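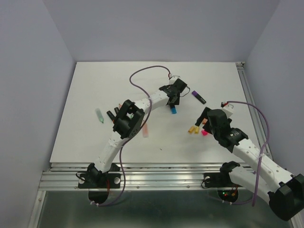
What does the new Skerkine release change for people who run two arms on one table?
It puts both arms under a single planner, so that each arm knows where the other one intends to go in the next moments and can give way before they meet.

Cellis, the small software company behind the Skerkine control package, released version 5 on Monday. The update is free for labs and schools which already have a licence. Other users will pay a yearly fee, and the company has not yet published the amount.

Until now, Skerkine treated two arms as two separate robots. Each one received its own path, and a safety layer stopped both when they came too close. The method was safe but slow. In tests at Cellis with marker pens and caps, the arms spent much of their time waiting for each other in the middle of the table.

"We had good motion for one arm and good motion for the other arm, but we did not have good motion for the pair," said Jérémie Marty, who leads the planning team. "The middle of the board was always the problem, and it is also the place where the work happens."

The new planner calculates one common path for both arms and corrects it every 100 milliseconds. If a marker rolls away, or if a grasp fails, only the part of the plan that concerns this object is calculated again. The rest stays as it was – an important point for users with modest computers.
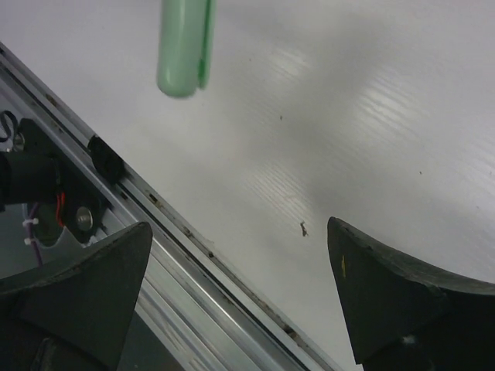

The perception module was also rewritten. It now combines the wide view of the table with the close view from the wrist, and it gives more weight to the wrist camera when the fingers are near the object. According to Cellis, the older version was often confused by shiny surfaces and by small pieces of dirt, which it sometimes reported as objects to pick up. A new filter removes anything below a size that the user can set.

Cellis tested the release on 202 recorded tasks from its own collection. The company says that the full set will be shared in August, together with the settings, so that other groups can repeat the work.

One of the first outside users is Perrin, a maker of laboratory fixtures, which had access to a trial version for 15 weeks. Its engineers asked for a clearer log file, and this request was accepted. Each stop is now written with its cause and the name of the arm concerned.

Support for the grippers made by Heliva is not included yet. Marty said that the driver is ready, but the colour calibration tool still needs some work before it can be offered to everyone.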